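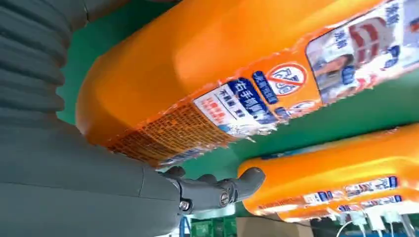 Short Script Readings Return in April

The Prestiva Screenwriters' Circle is bringing back its staged readings this spring, and submissions are open now to members and anyone on the mailing list. Two scripts will be read in full by a cast of local actors, with a talk afterward for the writers and the audience.

We are looking for unproduced short screenplays, any genre, up to 25 pages. Comedies did well with the crowd last year, but please don't take that as a hint. Sarla Pal, who is reading submissions with Marwan Tannous, would like to see more thrillers and more stories set at work.

Scripts are due by midnight on 7th April. Send a PDF with your name on the cover page only. Leave it off the headers – last time we had to return several scripts for that and it slowed everything down. Include a logline and a list of speaking parts. We can cast up to eight actors, and one person can double up on small roles.

The readings will be held in the upstairs room at the Bronden, which seats 100. Doors open half an hour before the start. Tickets are free for members and can be reserved at the front desk. Everyone else pays at the door.

Writers whose scripts are picked will get one rehearsal with the cast and director. Hussam Matar is directing the first script and Ghassan Smadi the second. You are welcome to make changes after the rehearsal, but we need the final pages two days before the reading so copies can be printed.

Each of the two writers also receives $700 toward making the film, paid from the Atallah fund. The money can go to equipment, locations, food for the crew or festival fees. Last year's short "Second Shift" by Fares Salameh used most of its grant on a night shoot at a bus depot. It is now being edited, and we hope to show it before the summer break.

We received 49 scripts last time. If yours was one of them and wasn't chosen, you can send it again as long as it has been rewritten. Please say on the cover page that it is a new draft. Notes will go out to all writers by email once the readings are over.

Actors who want to be considered should leave a headshot and phone number at the desk. No audition piece is needed.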